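From: Nusrat Sultana
To: darari-users list
Subject: Re: Visit on Monday, what did you see?

Josiane Renaud wrote:
> I could not come to the open day on Monday. Did they show
> the two-arm cell with soft objects, or only the Bosex
> demo with boxes? And is it worth the train ticket
> for the next one in March?

Dear Josiane, dear all,

They showed both. The Bosex part was short and I think most of you know it already. The soft objects were in the second room, and I stayed there until 4 p.m. The task was a plastic bag and a bucket, with two arms on one rail. The operator let us stand quite close and answered every question with patience.
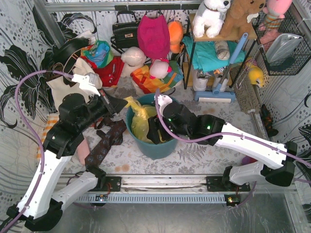 I asked how many recordings they have for this task. The answer was 134 for the bag alone, and 1,021 for all the soft objects together. They told us that thin plastic is still more difficult for them than cloth — the policy sometimes closes the gripper too early. I would like to compare this with our Tazi results, but we used other fingertips.

About the ticket: I would say yes, if you work with cloth or bags. The groups are of 10 persons, so please write to them early. I have my notes on paper and will type them this week.

Best regards,
Nusrat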